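Flokcombe Opens Its Spare Parts Drawer to Kurkport

Last updated: April
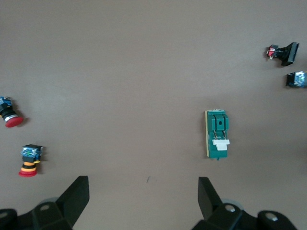 Small electrical parts, among them a red-headed push-button switch and a teal-green module.

KURKPORT – Flokcombe, the repair shop that has never knowingly thrown away a switch, will start selling its surplus electrical parts to the public this April. The sale covers 276 lots of push buttons, connectors, relays and things the staff have agreed to call "modules" until somebody looks them up.

The stock built up over years of panel repairs. Customers asked for one button, suppliers sold them in packs, and the rest went into a drawer. By last winter the drawer was a cabinet and the cabinet was blocking the kettle.

"We had a meeting about buying more shelves," said Kazimiera Marciniak, who runs the shop. "Then we had a meeting about whether we needed three boxes of the same red button. The second meeting was shorter."

Of the 276 lots, 245 have been sorted and tagged. The remainder will be sold as they are, at a lower price and with a sincere shrug. Every tagged lot comes with a card giving the part type and the shelf it came from.

Doors open at 2 p.m. at the Duda building, side entrance. Buyers may take up to three lots each in the first hour, after which Flokcombe would be grateful if they took more. Parts are sold without warranty and should be fitted by someone who knows what they are doing.

Trade buyers can ask for the full list under the name Skanel at the front counter.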